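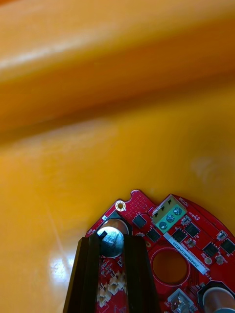 Wer gern alte Geräte auseinandernimmt, kennt das Elend mit den Kleinteilen – man legt alles ordentlich auf den Tisch, das Telefon klingelt, und hinterher fehlt eine Schraube. Ich habe jahrelang mit Marmeladengläsern gearbeitet und bin inzwischen ganz bei flachen Kunststoffschalen gelandet, am liebsten in kräftigem Gelb. Eine rote Platine springt einem darauf förmlich ins Auge, und auch dunkle Schräubchen findet man sofort wieder. Auf meinem alten, braunen Küchentablett habe ich dagegen jedes Mal nach der Brille gerufen!

## Schalen richtig aufstellen

Bitte nicht gleich den halben Baumarkt leerkaufen. Vier Schalen reichen für fast jede Reparatur, vom Handmixer bis zum Kofferradio (meins ist ein uraltes Warnon, das ich sehr liebe). Stellt sie so hin, dass ihr beim Greifen nicht über Kreuz arbeitet, und lasst in der Mitte Platz für das, woran ihr gerade sitzt. 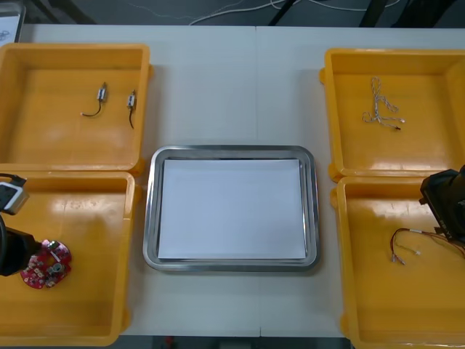

*Zwei gelbe Schalen links, zwei rechts, dazwischen ein Edelstahltablett. Hinten links liegen kleine Elektromotoren.*

Für den Inhalt gilt bei mir: Gehäuseschrauben nie mit den inneren Schrauben mischen, auch wenn sie gleich aussehen. Federn kommen in ein Schnapsglas mit Deckel, die hüpfen sonst davon. Und wenn das Gerät über Nacht offen bleibt, lege ich einen Zettel dazu, mit der Reihenfolge vom Zerlegen.

## Sauber machen

Kunststoffschalen werden mit der Zeit schmierig, vor allem vom Maschinenöl.

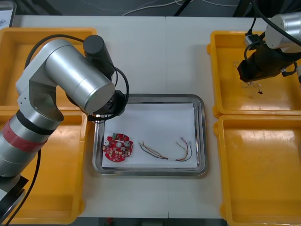

Lauwarmes Wasser, ein Spritzer Spülmittel und ein weiches Tuch genügen vollkommen. Scheuermilch bitte weglassen, die macht den Kunststoff matt, und in den Kratzern setzt sich der Dreck erst recht fest. Edelstahl reibe ich danach trocken – sonst gibt es Kalkflecken, und unser Wasser ist leider sehr hart. Alte Etikettenreste gehen mit etwas Speiseöl ab: 3 Minuten einwirken lassen, abreiben, nachspülen.

Beim nächsten Mal geht es um klemmende Schubladen, die habe ich schon im Januar versprochen.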